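Brida Bench Cell – Planning and Set-Up Guide
Section 2: Planning the cell before you buy

Read this section before you send in an order form. It covers the simulated layout, the equipment list and the budget sheet. Installation starts in Section 3.

Revised April 8, 2019. Prepared by Hélder Tavares, applications, Treltau office.

2.1 Before you start

You will need:
– the room drawing, with the position of doors, outlets and fixed furniture
– the dimensions of the bench you own or plan to buy
– a list of the parts the cell will handle
– the Brida layout software, with the planning license turned on

The planning license is included in the price of the quote and does not have to be bought separately.

2.2 Build the room

1. Open a new project and choose Room, then Draw.
2. Enter the wall lengths from your drawing. Measure at floor level, inside the baseboards.
3. Pick a floor pattern. A checkered floor is the default and makes distances easier to judge in the wrist view.
4. Place the outlets. The cable length in the quote is worked out from these positions.
5. Add anything that will stay in the room, such as racks or shelving.
6. Save the room under its own name before adding any arms.
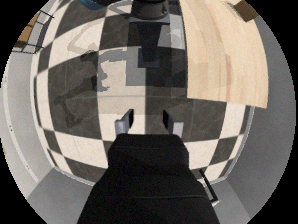 Caution: The software does not check door swing. If a door opens into the room, draw the swing as a solid block and leave it there until the layout is final.

7. Place the bench. Leave 1000 mm clear on the side where the operator will stand. If the operator will load parts from a cart, use 1040 mm.
8. Place the arm bases. Set one base first, run the reach check, then set the second.

Note: A base that is moved after the reach check loses its green mark in the equipment list. Run the check again or the quote will be held.

2.3 Decide on one arm or two

The second arm is the largest single item on most orders. Plan the work with one arm first and see what is left over. A single arm is usually enough if every part can be picked, turned and set down with one gripper. Two arms are worth pricing when a part has to be held while something else is done to it, or when parts lie on both sides of a wide bench.

1. List each task in the order it is done.
2. Mark each task as one-handed or two-handed.
3. Load the parts from the library, or the closest shapes to them, and put them on the bench where they will lie in use.
4. Run each task in the simulation with one arm.
5. Add the second arm and run the two-handed tasks.
6. Compare the two task reports.

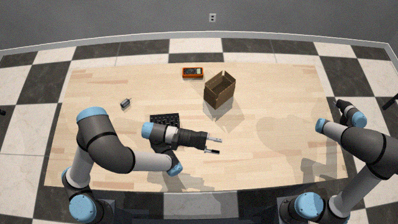
Work out the shared zone next. This is the part of the bench both arms can reach, and it needs its own line in the safety plan. The smaller the shared zone, the less time the arms spend waiting for each other. Moving the bases farther apart cuts waiting time but may put the back corners of the bench out of reach.

Caution: Do not order mounting plates until the base positions are final. Plates are drilled to order and cannot be returned.

2.4 Fill in the budget sheet

The sheet has 27 lines. Lines that come from the layout are filled in for you and shown in gray. The rest are yours to complete.

1. Enter the bench, if you are buying one.
2. Enter the grippers. Each arm needs its own, and a spare set of fingers goes on a separate line.
3. Enter power and network work in the room. Ask your own electrician for this price. Brida does not supply it.
4. Enter training days.
5. Enter shipping. Orders for the Gornia site use the freight rate on the back page.
6. Leave the reserve line in place, even if you set it low.

Customers often leave out guarding and floor work. Both can hold up the start date – floor anchors in particular, where the building owner has to agree to them.

2.5 Check the wrist view

Each arm can be ordered with or without a wrist camera. The camera is a paid option, so look at the simulated view before you decide.

1. Select the arm and choose View, then Wrist.
2. Open the gripper fully.
3. Move the arm through each pick position.
4. Save a view at each position and attach it to the order.
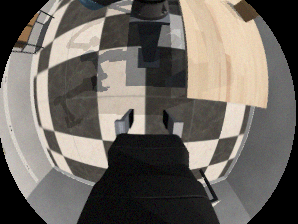 The wide lens bends straight lines toward the rim. Judge size and spacing near the middle of the view only. If you need to read labels or find small parts, ask for a price on the narrow lens, which costs more and takes longer to ship.

Note: Lighting in the software is fixed. Shadows in your own room will fall differently.

2.6 Send the layout for review

Save the project, the task reports and the budget sheet in one folder and send it to your sales contact. For the Griffiths bench range, copy Akihiko Honda, who holds the drawings. Layouts received before the end of May are reviewed for June delivery slots. Any change to the base positions after review starts a new quote.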